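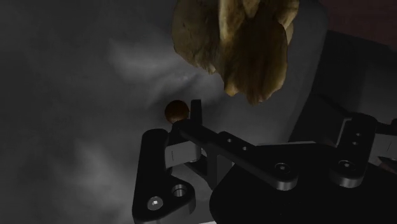 Flomier Bakery Orders: FAQ

How do I order?
Web form or phone. Form is better. Phone gets picked up 10 to 4, not always during the lunch rush.

How far ahead?
Two days for plain loaves. Five for anything with rye or seeds. Holiday weeks, longer, check the banner on the order page.

Is there a minimum?
No for pickup. Delivery starts at 96 dollars.

Where do you deliver?
Anywhere in Orkau, plus the near side of Fakhoury. Past the bridge, sorry, pickup only for now.

Can I change my order?
Yes, until noon the day before. After that the dough is mixed. Put your order number in the subject line, otherwise it takes us forever to find.

What's the Flidomance?
Our big sourdough. Long rise, dark crust, keeps four or five days cut side down on a board. Baked Friday only. We make 200 and they go early, so reserve.

Do you slice?
Pickup yes, just ask. Delivery no, it drys out on the way.

Can I freeze it?
Yep. Slice first, bag it, squeeze the air out. Toast straight from frozen.

Nuts? Gluten?
One kitchen, shared ovens, wheat flour everywhere. Walnuts and sesame most days. Nothing we sell is safe for celiac, please dont risk it.

Wholesale?
Cafes and small shops, yes. We're at 471 loaves a week on the wholesale side and close to full. Ask to go on the waitlist.

Are you open in July?
First two weeks closed, ovens get serviced. Standing orders pause on their own and you're not charged.

My order was wrong, now what?
Email the same day with the order number. Refund or a new loaf, your pick.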